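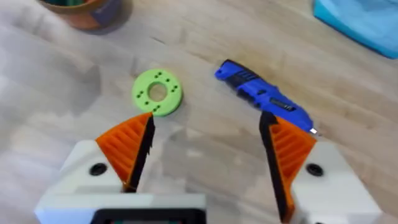

Sundqvist Says Its Play Table Stays Tidy. Parents May Want to Wait and See

Filed under: Home & Family / Product News

Aug 17, 2020 – Furniture maker Sundqvist has put its long-promised family table on sale, and with it a large claim: that a household with small children can use one pale wooden top for toys, crafts and minor repairs and still have it clear by dinner.

The table, sold under the name Fikov, costs $200. Buyers also get a printed tidying plan written by Plivetti, a home organizing firm that has worked with Sundqvist since March. The plan asks families to sort everything on the table into "play," "tools" and "keep elsewhere," and to do it again each evening.

That is a lot of sorting for people who bought a table.

Sundqvist's case rests mostly on a home trial it ran in the spring with 151 families. The company says most were pleased. It has not said how many gave up on the evening routine, or what "pleased" meant on the form they filled in. Asked for the questions, a spokesperson sent the brochure again.

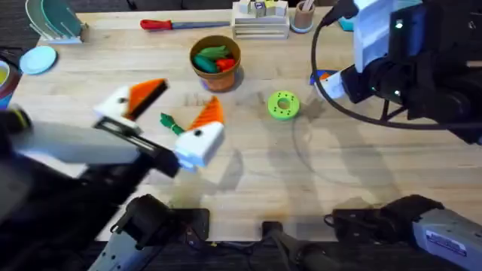

The brochure is heavy on the word "calm." It is light on where the toys are meant to go once they leave the table, because the Fikov has no drawer, no shelf and no lip at the edge to stop a block from rolling off. A storage bench is planned for next year at a price the company would not discuss.

Kamran Mohammadi, a retired joiner who reviews family furniture for the Zetum newsletter, had a table at home for six weeks and came away unconvinced. He liked the wood. He did not like being told that a piece of furniture would change how his grandchildren behave.

"It's a nice flat top," he said. "I've owned nice flat tops before, and they all ended up with stuff on them."

His larger complaint is with the plan, which he says treats a toy vegetable and a screwdriver as the same kind of problem. Two of his grandchildren followed it for an evening and then went back to the floor.

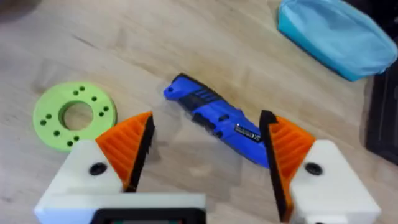
Safety is where the plan looks thinnest. Plivetti gives tools a single paragraph, most of it about keeping handles pointed the same way, and nothing in it says that sharp things should be put away before the toys come out. On a tabletop shared by everyone, a blue utility knife can lie within easy reach of a light green ring and a fabric pouch, and a small child is not going to stop and read the categories. Mohammadi says blades belong in a closed box on a high shelf, and that this should have been on page one.

Plivetti said a revised plan would be ready "soon" and that the current version was meant as a starting point. Existing buyers will be able to request the new one by mail, though the firm did not say whether they would have to pay for it.

Sundqvist is offering returns for up to 2 months. The buyer covers shipping both ways – and for a table of this size, that could eat a good part of the refund.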